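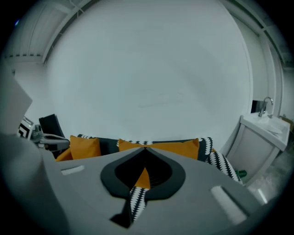 Stand: 21. Februar 2020, getestete Version: Ulik 3.2, gehostete Variante

Ulik ist eine webbasierte Software für Urabstimmungen und Gremienwahlen an Hochschulen. Hersteller ist Kinoshita. Getestet wurde sie bei der Urabstimmung der Studierendenschaft am Campus Jisosthorpe über den Verbleib im Dachverband. Zur Wahl standen »Ja«, »Nein« und »Enthaltung«, die Abstimmung lief über fünf Werktage. Zuvor war dort Bundari im Einsatz, zuletzt bei der Gremienwahl im September. Wo ein Vergleich sinnvoll ist, wird er gezogen.

## Einrichtung

Das Wählerverzeichnis wird als CSV-Datei eingelesen. Pflichtfelder sind Matrikelnummer, Nachname und Hochschuladresse, optional kommen Fachbereich und Statusgruppe hinzu. Die Datei muss in UTF-8 ohne BOM vorliegen. Mit BOM meldet Ulik lediglich »Spalte 1 unbekannt«, was die Fehlersuche unnötig verlängert. Dubletten werden anhand der Matrikelnummer erkannt und vor dem Import aufgelistet. Eine Prüfung auf doppelte Mailadressen fehlt.

Importiert wurden 1332 Stimmberechtigte. Der Basistarif endet bei 1000, es war also die nächste Stufe zu buchen. Sie kostet 275 Euro pro Abstimmung, Support per E-Mail eingeschlossen. Ein Jahrestarif existiert, lohnt sich aber erst ab der vierten Abstimmung.

Der Stimmzettel entsteht in einem Formulareditor. Die Reihenfolge der Optionen lässt sich fest vorgeben oder pro Aufruf zufällig mischen. Für die Abstimmungsfrage stehen 300 Zeichen zur Verfügung. Der Wortlaut aus Jisosthorpe passte erst nach einer Kürzung, die das Studierendenparlament erneut beschließen musste. Bei Bundari gibt es diese Grenze nicht.

## Stimmabgabe

Der Zugang erfolgt über einen Einmalcode, der an die Hochschuladresse geht. Eine Anbindung an Shibboleth ist vorhanden, wurde aber nicht getestet. Der Code gilt bis zum Ende der Abstimmung und verfällt mit dem Absenden des Stimmzettels. Wird die Seite vorher geschlossen, bleibt er gültig.

Auf Mobilgeräten ist die Darstellung brauchbar. Der Bestätigungsdialog liegt bei kleinen Bildschirmen unterhalb des sichtbaren Bereichs, sodass gescrollt werden muss. Eine englische Sprachfassung ist enthalten und vollständig, die Umschaltung befindet sich allerdings erst auf der zweiten Seite. Mit dem Screenreader NVDA ließ sich der gesamte Ablauf bedienen. Nur die Restzeitanzeige wird bei jeder Aktualisierung neu vorgelesen. 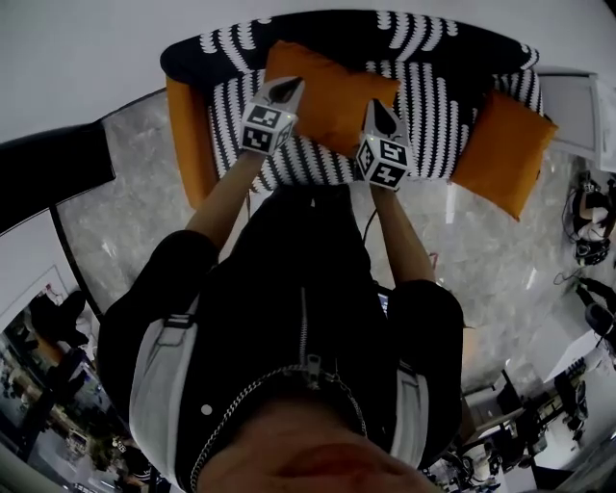 ## Auszählung und Protokoll

Nach Ablauf der Frist wird die elektronische Urne mit zwei getrennten Schlüsseln geöffnet. Die Schlüsseldateien werden bei der Einrichtung erzeugt und sind danach nicht wiederherstellbar. Die Auszählung selbst dauerte wenige Sekunden. Das Ergebnis umfasste 416 abgegebene Stimmen, was einer Beteiligung von 31,2 Prozent entspricht.

Ulik berechnet Prozentwerte wahlweise auf Basis der abgegebenen oder der gültigen Stimmen. Voreingestellt sind die abgegebenen, Enthaltungen zählen dabei mit. Wenn die Satzung etwas anderes vorsieht, muss die Option vor Beginn umgestellt werden, während der laufenden Abstimmung ist sie gesperrt. Gerundet wird kaufmännisch auf eine Nachkommastelle. Die Summe kann dadurch von 100 abweichen, ein entsprechender Hinweis im Protokoll fehlt.

Ein Quorum lässt sich als Prozentsatz hinterlegen, jedoch nicht als absolute Zahl. Der PDF-Export des Protokolls enthält Zeitstempel, Prüfsummen und Unterschriftenfelder. Der CSV-Export enthält nur die Endsummen.

## Mängel

- Zwischenstände der Beteiligung sind für alle Administrationskonten sichtbar und nicht abschaltbar.
- Erinnerungsmails gehen stets an das gesamte Verzeichnis, auch an Personen, die bereits abgestimmt haben.
- Die Dokumentation beschreibt an mehreren Stellen noch die Menüs der Version 2.
- Für Einsprüche gegen das Wählerverzeichnis gibt es keine eigene Funktion. Nachträge sind nur einzeln möglich.

## Bewertung

Für einfache Urabstimmungen mit einer Frage ist Ulik geeignet. Import und Auszählung arbeiten zuverlässig, und das Protokoll ist ausführlicher als bei Bundari. Für Listenwahlen mit Panaschieren bleibt Bundari vorerst die bessere Wahl, Ulik bildet sie nur über Umwege ab. Die Rechenbasis der Prozentwerte sollte vor dem Start mit der Wahlordnung abgeglichen und schriftlich festgehalten werden.

Wertung: 7 von 10 Punkten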